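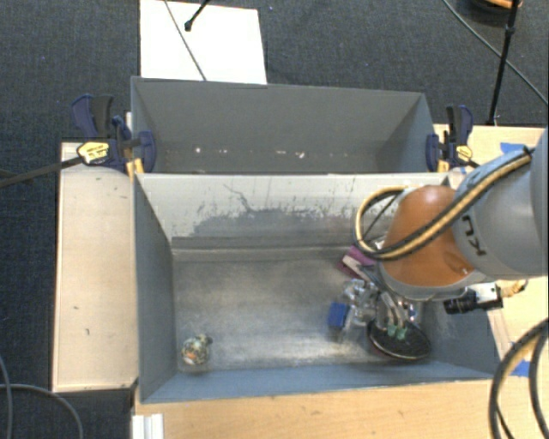

Friday, morning

Started on the grey bins today, the two that stand together on the light wood tops. The front one still had some things in it and I wrote them down before doing anything: the blue block, the purple one with the pale face, something crumpled of clear plastic, the black oval piece with the thin rim, and the small mottled toy with the orange patch, which lay alone in its corner. Gaurav asked me last week to always note what is in a bin before it goes for cleaning, so I am doing it.

The far wall of the front bin is the main question. The scraped patch is in the middle and goes down to the lower part, with a ragged edge, and there is a thin dark line which runs into it from above. I am not sure if this line is a crack or only a deep scratch. Must test with the fingernail and after with a drop of water from the inside. If it is a crack, I do not want to wash the bin in the big sink before it is closed, because water will go in behind the seam and stay there.

More to the right there are short scratches going up and down. These I would leave. They are old friends by now and they do no harm to anything.

Floor of the front bin: cloudy, light and dark places mixed, with much wear. Last time (October) Jitendra tried the Brilleo paste on a floor like this and it became more shiny but also more uneven, so one could see every circle of his hand. My proposal is to use only warm water with soap, soft brush, then dry with cloth. No paste until we have agreed.

Rear bin: walls look fine, smooth and dull. On the floor along the side there are small white crumbs and quite a lot of dust. I would guess packing foam but I have not picked them up yet. Vacuum first, with the narrow nozzle, before any wet work. Otherwise the dust makes a paste in the corners and we need a stick to get it out, as we had with the Werkby trays.

Asked Corell for the price of a new bin in the same size. They say 1,495 for one, delivery in up to 12 working days. This is a lot for a bin. Repair kit from Fashola is 900 with the filler and the sanding sheets, and it is enough for more than one wall. I prefer the kit, but Gaurav should decide, it is his budget.

11.40. Spoke with Gaurav. He agrees about the soap and says to wait with the kit until the water test is done. He also wants that the carpet under the vacuum hose is covered, the dark one shows every pale speck and it has already a few.

Order of work for after lunch:
Take out the contents, put in the tray with a label.
Vacuum both bins, rear one first.
Fingernail and water test on the dark line.
Wash the rear bin in any case.
Wash the front bin only if the test is dry after 6 minutes.

Question for Jitendra: does the clear plastic belong to one of the blocks, or can I throw it away? I will keep it in the tray until he has answered. Also please bring back the soft brush, it is not on its hook.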